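From: Marwan Haddadin
To: Menau allotments and kitchen list
Subject: Re: Fruit going over too fast in the shared kitchen

On a morning in September, Pronora wrote:

> We put out a crate of fruit for the lunch group and by the third day
> half of it was soft. The bananas went first, then the pears. Is the
> kitchen too warm, or are we storing it wrong? Also, does anyone know
> if the second fridge at Hjaltested is still going spare?
>
> One more thing. Should citrus go in the fridge or not? I have been
> told both.

I ran the fruit table at the old hall for two winters, so I can answer most of this. Your kitchen is probably a bit warm, but the crate is the bigger problem. Fruit piled in a deep crate gets bruised at the bottom and you don't see it until it leaks. Use shallow trays, one layer if you have the space.

My notes, in the order I would do them:

1. Sort on arrival. Anything split or bruised goes straight to the cook for that day. Don't put it back in with the rest.

2. Keep bananas away from pears, apples and avocados. Ripe bananas give off ethylene gas and it brings the others on. Oranges and lemons don't ripen any further after picking, so they are much less fussy about what they sit beside. 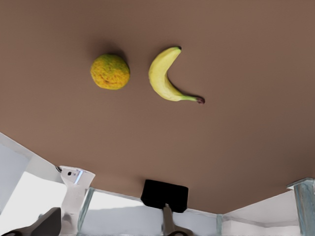

3. Citrus can go either way. It will do a week on the counter and several weeks in the fridge drawer. We kept a day or two's worth out and the rest cold. People eat more of it when it isn't cold.

4. Leave bananas out until they are as ripe as you want them, then refrigerate if you must. The skins go brown but the inside is fine for a few more days. If they are still green, keep them out of the fridge or they may never ripen properly.

5. Don't wash anything until it is going to be used. Damp fruit molds. Berries are the worst for this.

6. Write the delivery day on a piece of tape on each tray. We skipped this the first winter and ended up using the new fruit before the old.

On quantities, we were feeding 24 at lunch and ordering far too much. I cut the order by a third and we stopped throwing food out. Overripe bananas can be peeled and frozen in bags for baking, so those at least don't need to be wasted.

The Hjaltested fridge went to the Duva people before the summer. They may be willing to give up the small one when their new one comes. I can ask, but it would need collecting and it won't fit in a car. The shelf brackets in it are also missing on one side.

I still have six of the shallow trays in my shed if you want them. Come by any time after 5 p.m.

Marwan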